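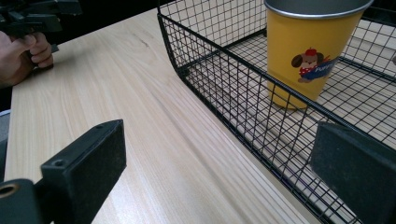

Setting up a self-catering kitchen for a week away

November
By the Curkivex travel desk

Most holiday flats are equipped for the listing photographs. The items below are the ones we check or carry ourselves, on the assumption that the nearest large shop is a drive away and that arrival will be late.

Before you travel

Ask the owner for the kitchen inventory in writing. "Fully equipped" has no fixed meaning. On the Beno coast it usually covers a two-ring hob, a kettle and four of each plate, while flats above Vass tend to have an oven as well. Ask specifically about a colander, a sharp knife and a tin opener.

Check the type of hob. Induction rings will not work with plain aluminium or copper pans, so a camping pan brought from home may be useless. A fridge magnet held to the base will settle it.

Weigh the kitchen bag before you pack anything else. Ours comes to 1,372 grams with one folding knife, a thin chopping mat, two cloths, a small grater and the dry goods. The knife must go in the hold bag if you are flying.

Dry goods

Decant salt, pepper, coffee and one spice mix into screw-top tubs and label the lids. For coffee, 151 grams lasts two people a week at one pot each morning. Leave flour and sugar at home.

Cooking oil leaks on the move. If you must carry it, fill the bottle to the shoulder, put a square of cling film under the cap and stand it inside a second bag. A 591 ml drinks bottle is larger than most people need for a week.

On arrival

Run the cold tap for two minutes before filling the kettle, longer if the flat has been shut up since the end of the season. Run the hot tap until it is properly hot. Then switch the fridge to its coldest setting and turn it back to normal before bed, otherwise milk at the rear will freeze overnight.

Boil one full kettle and throw it away. If there is white scale in the base, half fill with equal parts water and vinegar, boil, leave for twenty minutes and rinse three times.

Open every cupboard once, and photograph any chipped or missing items. Flirnent, the booking service we use most, accepts reports up to noon on the day after arrival — later claims are treated as your own breakage. 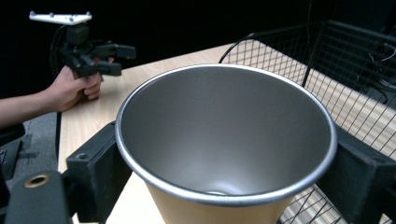 Measuring is the usual difficulty in a rented kitchen, as scales are rarely supplied. Work from a packet of known weight: half a 500 gram bag of rice is 250 grams, near enough for supper. Any straight-sided mug can then be marked with a strip of tape. A conical metal container is a poor choice, because the lower half of the height holds far less than the upper half and a line halfway up means very little. The smooth grey interior also gives nothing to read against. Keep that shape for scooping or for standing spoons in, and wipe under the rim if it is rolled outward, where crumbs and water collect.

Shopping for the week

Buy for three days, then again. Small fridges in holiday flats have poor airflow and fail when packed tight. Leave a finger's width between items and the back wall.

Our first shop for two came to about 447 grams of cheese and cold meat, one loaf, six eggs and whatever vegetables needed no peeling. Bread keeps better in a cloth than in plastic in damp coastal air. If the flat has no bread bin, use the cold oven and put a note on the door.

Last morning

Wash up before stripping the beds, so that the tea towels can go in with the sheets. Empty the fridge and prop the door open only if the owner asks for it to be switched off. Take glass to the bottle bank on Saturday, as collections in Vass do not run on Sunday. Check the dish rack for your own knife.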